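Startseite / Wohntextilien / Tagesdecken / Tagesdecke Haldane »Fu«

Tagesdecke Haldane, gewebt, cremefarben

Flächendeckendes Muster aus dem Schriftzeichen 福 in Rot, Grün, Blau, Orange und Schwarz, dazwischen gestickte Fischmotive in Blau und Orange. Einzelne Zeichen sind deutlich größer ausgeführt. Geeignet als Bettüberwurf und als Ablagefläche beim Sortieren von Vorräten – einzeln verpacktes Gebäck, Riegel, Brot im Beutel. 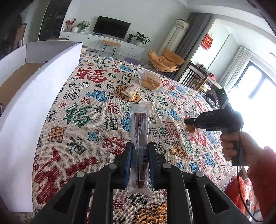
Jonalyn Sison schreibt dazu, die Decke bleibe auf dem Bett auch ohne Einschlagen liegen, nur Krümel müsse man ausschütteln, bürsten reiche bei dem Gewebe nicht.

Flächengewicht: 300 g/m²
Pflege: 30 °C Schonwaschgang, nicht trocknergeeignet
Artikelnummer: Kostport 207
Lieferumfang: 1 Decke, ohne Kissenbezüge

Vor der ersten Benutzung separat waschen. Einlauf bis 2 % möglich. Stickfäden nicht abschneiden, sondern auf die Rückseite ziehen. Lieferbar ab März – Vorbestellungen über Endarow.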